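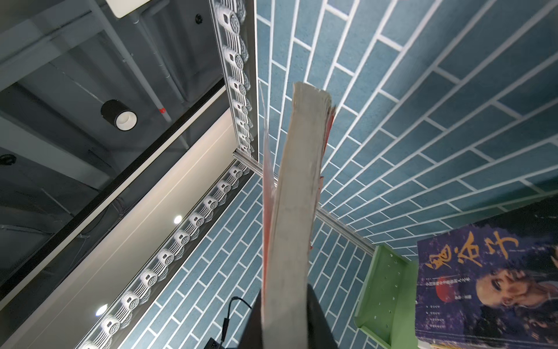

Page 4 of 41

## Can a robot put my books back on the shelf yet?

**Roksolana Lytvynenko**

Hello all, and sorry if this has been asked before. I have far too many books - 1231 when I last did the list - and my shoulders aren't what they were. Dusting the shelves means taking everything down and putting it all back, and by teatime I'm fit for nothing. My nephew keeps telling me a machine will do it for me soon. Is he right? Most of mine are old paperbacks, as tatty at the ends as the fat one with the torn red cover up there, and I'd hate to have them mauled. I don't mind slow, I only mind rough!

**Radymyr Moroz**

Hello Roksolana, what a lovely problem to have. I spent a few years mending machines in the packing room at Dritach, so take this as a shop-floor view. Holding one book upright is well within reach, and you can see black fingers doing just that in the picture, clamped low down on the pages. A shelf is much harder. Books lean on each other, the gap closes the moment you pull one out, and a soft old paperback bends where a box wouldn't. Somebody also has to tell the machine how hard to squeeze, and a loose cover won't forgive a mistake. I'd give it another 5 years before I let one near my own shelves, and even then I'd start it on hardbacks. For now, do one shelf a day, and keep a chair handy - my wife swears by a soft paintbrush along the top edges, with the books left where they are.

**Gometti**

no. get glass doors, less dust

**Roksolana Lytvynenko**

Thank you both, the paintbrush is coming out in the morning. I'll price up some doors too, though the cat will be cross about losing her shelf.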